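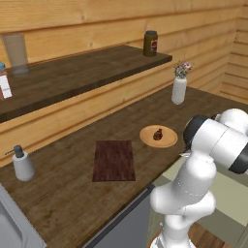 *Figure 4-1. Simulated kitchen with the arm beside the counter. The plate, the board and the soap dispenser are on the countertop.*

## 4. Setting up the drawer retrieval task

This section covers the second benchmark task in the Nolell evaluation suite. It assumes that the simulator is installed (section 2) and that the arm model loads without joint warnings (section 3). The task tests one question: whether a policy trained with the Derkelska relabeling method can pick up an object inside a confined space when the countertop is laid out differently from the training scenes.

The training set for this task holds 3,396 episodes. Of these, 1,856 were relabeled with the Derkelska method and the rest keep their original instruction text. Do not merge the two groups before step 3. The loader tells them apart by folder only.

### 4.1 Before you start

- Check that the physics rate in the task file matches the rate in the training config.
- Close any viewer left open from section 3. Two viewers on the same port will both show stale poses.
- Set the log folder. The default folder is cleared at each launch.

> **Caution:** Do not change the scale of the kitchen mesh to fit a different arm. Drawer contact surfaces are baked at load time and do not follow the mesh. Move the arm base instead (4.4).

### 4.2 Loading the scene

1. Start the simulator in headless mode.
2. Load the kitchen file, then the arm file. If the order is reversed, the base pose is read from the arm file and the arm starts inside the cabinets.
3. Point the loader at both episode folders and run the index command. The index should report 3,396 entries. If it reports 1,856, only the relabeled folder was found.
4. Set the random seed. Published results use seed 908.
5. Open one viewer and compare the layout with Figure 4-1. The shelf items, the vase and the plate are distractors. They have collision shapes and can be knocked over.
6. Run the settle command and wait for it to return. Objects placed by the sampler may start slightly above their support surface.

Note: the shelf items look fixed from most camera angles. They are free bodies. A policy that swings wide on the approach can touch them, and the contact is logged under "distractor" even if nothing falls.

### 4.3 Running the retrieval stage

The task has 2 stages, open and retrieve. They are scored separately. For the retrieve stage alone, load the scene with the drawer already out and the knife in it. This is the usual way to compare policies, as an error in the open stage otherwise hides everything after it.

1. Set `stage` to `retrieve` in the task file.
2. Set the drawer extension to full. Partial extension is allowed, but the wrist has less room and scores are not comparable with the published table.
3. Leave knife yaw on `sampled`.
4. Start the policy server and wait for the ready line.
5. Start the rollout. Pause it when the gripper is over the drawer and check the pose before letting the first batch run unattended.
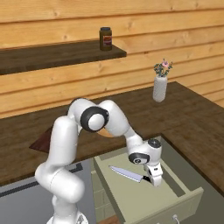
*Render by Eldana Dinsa*

At the pause, look for the following:

- The gripper points down and the fingers are over the handle. If they are over the blade, the grasp label is reversed. Stop the run and rebuild the index.
- The forearm clears the counter edge. Light contact here does not end the episode, but it pushes the wrist off target and the policy rarely recovers.
- The knife lies in the drawer with no part of it through the floor or side walls. If it has sunk in, repeat the settle command.

> **Caution:** Do not drag objects with the mouse while a rollout is paused. The viewer applies the drag as a force on the next step - with light objects this can throw them out of the drawer.

### 4.4 Adjusting the base pose

The supplied base pose suits the standard arm. To use a longer one:

1. Move the base away from the counter in small steps.
2. After each step, run the reach check. It tests the four inside corners of the open drawer.
3. Stop at the first pose where all four corners pass, and save it under a new name. Files that overwrite the supplied pose are rejected by the scoring script.

### 4.5 Reading the results

The scoring script writes one line per episode: stage, success flag, number of distractor contacts and final grip width. An episode counts as a success when the knife is held above the drawer rim for the hold time given in the task file. A grip width near zero with the success flag set means that the knife is wedged between a finger and the wrist housing. Mark these by hand as failures. The Starnik checker finds most of them, but it misses cases where the handle is tilted.

Report relabeled and original training runs in separate rows. The effect of relabeling on the open stage is small and a combined row hides it. In our runs the larger difference was in the retrieve stage, mostly in episodes where the sampled knife yaw put the handle close to a side wall. We have not tested whether the same holds for deeper drawers.

Known issue: on a fresh install the first rollout after loading sometimes logs a distractor contact at step zero. Discard that episode and keep the rest. Zewditu Negash maintains the patch list in the Nigatu repository. Check it before filing a report, and attach the index file and the seed.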